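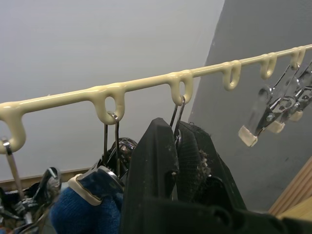
The chore app has reached our end of Danonholm, and I have been asked by three different parents whether I'm for it or against it. It's called Grilska, and the idea is that your teenager does jobs around the house, takes a picture of each finished job, and collects points that you turn into money or screen time. The sales page is full of gleaming kitchens and kids who smile at sponges. My own idea of a household job looks more like a plastic rail with metal hooks on it and a tangle of clips at one end, the kind of thing someone ought to sort out and keeps walking past. I would love for a kid to sort that out. I just have doubts that a phone is going to make it happen, or that the habit lasts once the points stop.

Let me start with the number everybody quotes. The company says 3,795 families have "transformed their home life" with the app. I wrote and asked how they knew. The answer, when it came, was that this is how many families finished the setup and were still signed in at the end of the first month. I'm still signed in to a language course I haven't opened since my daughter was in middle school. My home life has not been transformed into Portuguese.

I did try it, to be fair to them. My son is 15 and agreed to it a little too quickly, which should have told me something. We started in October. Setting it up took me most of an evening, as you have to type in every job yourself and decide what each one is worth, and then defend those prices to a person who has just discovered negotiation. Is taking out the trash worth the same as cleaning the bathroom? (No.) Is taking out the trash in the rain worth more? We went back and forth on that for longer than it takes to carry out the trash.

The first week was great. I'll say that plainly because I know some of you are in your first week right now and feeling good about it. The dishwasher got emptied before I was up. The dog was walked and there was a picture of the dog to prove it. I told my sister on the phone that maybe I'd been wrong about the whole thing.

Then he got to 300 points, which was the amount we had agreed on for a pair of headphones, and the dishwasher went quiet. I asked about it. He said, perfectly politely, that he wasn't saving for anything right now. And what was I supposed to say to that? I was the one who had told him the dishwasher was something you do when you want headphones. Up to then he had been emptying it because he lives here, with some groaning, and I had swapped that for a deal he was free to turn down.

There was also the matter of the pictures. A made bed looks very nice from the doorway. I found out what was under the comforter when I went looking for the good scissors. I don't think he was being sneaky exactly. He had been asked for a picture of a made bed and he supplied one.

I know what the other side says, because I've had it explained to me at the bus stop. Adults get paid for work, so why shouldn't kids? It teaches them about money. It stops the nagging. I take the money point seriously, and if you want to pay your kid for washing the car or clearing out the garage, a real job you might otherwise pay somebody else to do, I have no quarrel with you. I've done it myself. But no one pays me for wiping the counter, and no one is going to pay my son for it when he has his own counter. As for the nagging, I nagged exactly as much as before. I just nagged him to check the app.

What bothers me more is how these things get into our houses. The Goltham schools sent home a flyer for it in the same envelope as the permission slips, with a discount code on it. I called to ask whether the district was recommending the app. I was told it was "sharing a resource." I asked who had looked at what the app does with the photos, given that they're photos of the inside of our homes, uploaded by minors. The woman on the phone was very pleasant and said she would find out. I'm still waiting. I'm not saying anything bad is going on. I'm saying that a flyer in a school envelope looks like approval to a tired parent, and the people who print flyers know that.

And read the cancellation part before you sign. The free trial is 2 weeks, but the button to end it isn't in the app. You have to go to the website, and on the website you have to answer a page of questions about why you are leaving your family's journey. I put "other."

Several of you have told me it works in your house. I believe you! Some kids like a list and like to see it filled in, and if yours is one of them you may be getting real use out of this. One mother said her younger boy loves it and her older girl won't touch it, and she's stopped trying to figure out why. I would only ask you to notice what happens when the reward has been bought and the next one hasn't been picked yet. Wait a while. Then look in the dishwasher.

What are we doing now? Nothing clever. He has two jobs that are his, the dishwasher and the bathroom, and they don't have a price. He gets an allowance which isn't tied to them. When the bathroom isn't done I say so, and when it still isn't done he doesn't get a ride to practice until it is. He thinks this is unfair and has told me so at length. The bathroom is cleaner than it was under the points system, though I wouldn't call it clean, and I have no chart to show you. It could all fall apart by spring. Most of my systems do.

One more gripe. The app sends the parent a message every evening saying how the child's day "scored." I turned it off after the night it told me he was having a low-contribution day. He'd spent the afternoon helping his grandfather look for a lost hearing aid, on his hands and knees, behind a couch that hadn't been moved in years. It isn't on the list of jobs. I had not thought to type it in.

If you'd like to argue with me in person, the parents' evening at the Assefa Center is on for the new year, and the topic is chores and allowances. Someone from the app company has been invited. I plan to ask about the photos again, and I'd be glad if I weren't the only one asking. Bring your own questions, and bring a snack if you can, as the vending machine there takes your money and keeps it.

From the Danonholm parents' newsletter, December 2023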